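Sunday Is Teardown Day

I have been looking forward to this one all month! Sunday afternoons in May are supposed to be for the garden, I know, but it rained here in Skarkcombe from breakfast on and I had an old Dell tower waiting for me, so guess who was happy about the weather.

For anybody new: I pull apart old desktops, clean them up, sort out what's still good and put them back together for people who need a plain computer for letters and homework and the odd card game. I love it. I love the screws, I love the little plastic latches, I even love the dust (well, I love getting rid of the dust). There's something so satisfying about a machine that was built to be opened. You pop the side off, lay the whole thing down and there it all is, like opening the hood of a truck from the days when you could see the road through the engine bay.

And these older office towers are the best for it. The people who designed them must have had to fix them too! The latches and tabs you're meant to touch are bright blue, so even on your first try you know where to put your thumb. Compare that with my last laptop, which was glued shut and fought me for 2 evenings.

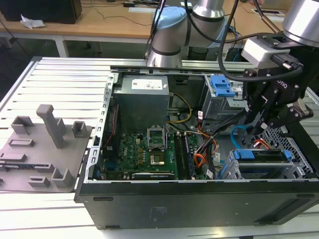

Ihor Yurchenko wrote to me after the last post to say I always rush past the processor socket, and that I should tell people to keep their fingers, sleeves and cleaning cloths well away from the contacts once the bracket is up. He once dragged a cotton swab across one and spent a whole weekend with a sewing needle trying to straighten what he'd bent. He never did get that board to start.

Point taken, Ihor! I did exactly the same thing with a shirt cuff years ago. So now I make a habit of it: if the processor is out, the bracket gets closed and something goes over the socket before I start on anything else nearby. A proper plastic cover is best. I keep a small jar of them, saved from dead boards, and I'm always pleased when I get to add another.

After that comes my favorite part, the wiring. Older towers like this have a real tangle in them, yellow and black, orange and red, and then that one cheerful blue SATA cable. My rule is to wiggle nothing. Find the clip, press the clip, pull on the plug and never on the wires. SATA plugs sometimes have a tiny metal spring on them and sometimes don't, so look first. If I think I'll forget where something goes, it gets a scrap of masking tape with a word on it. "Front fan." "Drive, lower." My handwriting on masking tape is terrible, but so far I've always been able to read it.

Memory next. Press down the catch at the end of the slot, lift straight up, hold it by the edges. I wipe the contacts with a soft dry cloth and put the sticks in a Hiltlow tray, one of those with the padded dividers (20 little compartments, and I still manage to mix up my screws). Expansion cards get the same treatment, only they're longer and snag on everything, so I go slowly and say encouraging things to them.

The power supply I never open. It comes out whole, gets blown out from the outside and goes back in whole, or it goes to the recycler. Please do the same!

I've got 12 more towers promised from the Cultstead office clear-out, and I couldn't be happier about it, although my hallway may feel differently. If you have one sitting in a closet, take the side off some evening and have a look around inside. Unplug it first, touch some bare metal on the case, put a bowl out for the screws.

Next time I'll get into drive cages, and which of my screwdrivers I'd save from a fire. Somebody also asked about thermal paste, and yes, I have opinions, and yes, they're long.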